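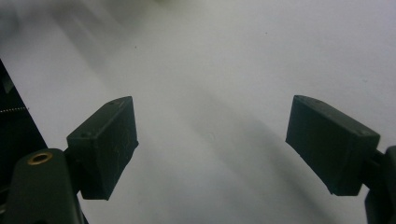 Zotholm support queue
Subject: Left and right width channels out of step after alignment
Component: zot-align (episode builder)
Reported by: Howard Dawber
Assigned to: Glenys Mottram
Site: Brestley
Severity: normal
Status: closed, fixed

Howard Dawber wrote:

Since we moved to Zotholm 2 the episode builder has been putting out two-handed episodes where the left gripper width is late compared with the left camera images. The right side looks fine. It shows most clearly in handover takes with the tennis ball: the left images have the ball between the fingers while the left width channel still reads fully open. Right width and right images agree to within one frame.

The recorder reports no errors. The builder reports no errors either and marks the episodes as valid, and that worries me more than the offset. We only noticed when a policy trained on the new batch began closing the left gripper late on every replay. We had first put that down to the controller and wasted a morning on gains.

Set-up: two hand-held grippers, one camera each, one head camera. Gripper cameras record at 60 fps, head camera at 30 fps. Width comes in on its own channel per side. Everything is resampled to the head camera clock at build time.

Already tried:
Rebuilt the same raw takes with the cache cleared. Same result.
Swapped the two USB cables at the hub. Same result, still the left.
Restarted the recorder between takes. Same result.
Opened the raw width log for the left side by hand. The values look sensible, with no gaps.

Please advise. We have a batch due to Furnival in February and I would sooner not rebuild it twice.

Glenys Mottram wrote:

Thanks. Before anything else I need to know whether the lag is constant or grows during the take. Those are different faults. A constant lag is a bad start offset. A growing lag is a clock rate problem, or dropped samples being closed up by the resampler.

Please run zot-align with --dump-offsets on one short take and one long take and paste the left and right lines. Please also record one take as follows: both grippers in view of the head camera, hold still, close the left fully, open it, close the right fully, open it, then carry on with the normal task. Use the head camera to mark the frame in which the left fingers first move.

Howard Dawber wrote:

Offsets from the short take:

right: source=device offset=2 frames method=crosscorr
left: source=host offset=18 frames method=fallback

The long take gives the same two lines. I stepped through the end of it by hand and the lag there matches the lag at the start. So it is constant.

For the marked take I kept both hands over the white board with the clear tray at the left of it, and did the open and close before picking up the ball. Left width starts to move 18 frames after the left fingers do in the head view, which agrees with the dump.
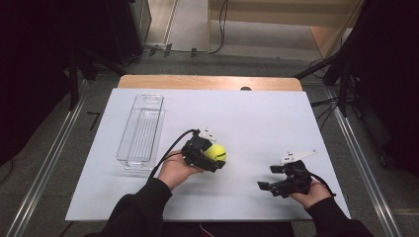

One more thing I noticed in that take. When a gripper is turned so that its marker plate is close to edge-on to the head camera, the head-view marker detector drops out on that side and the pose falls back to the last good value. I don't think it is connected, as the width channel does not use the head view, but I mention it in case the fallback is shared.

Also, our calibration file was carried over from the previous version without changes. The release notes said that was allowed.

Glenys Mottram wrote:

Not shared. The pose fallback lives in zot-track and has no effect on width. Raise it separately if it bothers you.

The lines you pasted are useful. "source=host" on the left means the builder is using the time at which the PC received each width sample, and "source=device" on the right means it is using the time stamped by the gripper board. They should both be device. "method=fallback" means the cross-correlation step was skipped and a stored offset applied instead.

Send me the calibration file and the first lines of the left width log, header included.

Howard Dawber wrote:

Both attached to the ticket. Nigel Pearce looked over the headers before I sent them and says the left one has the field "dev_clock" and the right one has "device_clock". The left board was replaced and flashed from a different laptop, so the firmware may be older.

Glenys Mottram wrote:

That is the cause. The older Fekby firmware writes "dev_clock". The old builder accepted either spelling. The new one accepts only "device_clock", and when it does not find it, it takes host time without a warning. It then refuses to cross-correlate a host-time channel and picks up whatever offset is in the calibration file. Yours has 18 on the left, left over from an earlier set-up.

So there are two faults on our side (the missing alias and the silent fallback) and one stale value on yours.

Workaround until the patch is out:

1. In the calibration file, delete the line left.width_offset.
2. In align.conf, add: clock_alias = dev_clock:device_clock
3. Clear the cache. The offset is cached per take and will otherwise be reused.
4. Rebuild one take and check that both sides say source=device and method=crosscorr.

Do not shift the width channel by hand in the built episodes. The episode hash will no longer match and the loader will reject them.

The raw recordings are good. Nothing needs to be recorded again. To check the rebuild, take any left-hand approach to the ball, starting with the fingers open and the ball still clear of them, and step forward until the fingers close. Width should start to fall on the same frame as the fingers, or one either side.
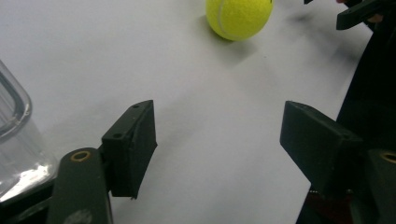

Brenda Furnival: Can the check be done without stepping through by eye? We will receive this batch and I need something I can run over all of it. If the only test is a person looking at frames, I can't accept the rebuild on that basis.

Glenys Mottram wrote:

Yes. Run zot-verify --sync on the built episodes. It compares finger motion in each gripper camera with the matching width channel and prints the residual in frames. Anything over 2 should be rejected. It needs the fingers to open and close at least once in the episode, and it reports "no motion" where they don't. Treat "no motion" as unchecked - it is not a pass.

Howard Dawber wrote:

Workaround applied. Dump from the first rebuilt take:

right: source=device offset=2 frames method=crosscorr
left: source=device offset=2 frames method=crosscorr

Full batch rebuilt overnight. zot-verify passes everything except 30 episodes marked "no motion" on the left. These are takes where only the right hand does the work. I have listed them in a separate file and left them out of the delivery.

Left board will be reflashed once the current recordings are finished. I would like to keep the alias in align.conf afterwards so that the old raw takes still build. Any harm in that?

Glenys Mottram wrote:

No harm. If both names are present the builder prefers device_clock.

The patch adds the alias by default and makes a missing device clock a build error, with --allow-host-clock for people who do want the old behaviour. The stored offset is now ignored unless that flag is set.

Mervyn Mottram wrote:

Patch merged. Release note for Zotholm 2 corrected: calibration files can be carried over only if they contain no width_offset lines. The marker drop-out has been moved to its own ticket under zot-track. Closing this one.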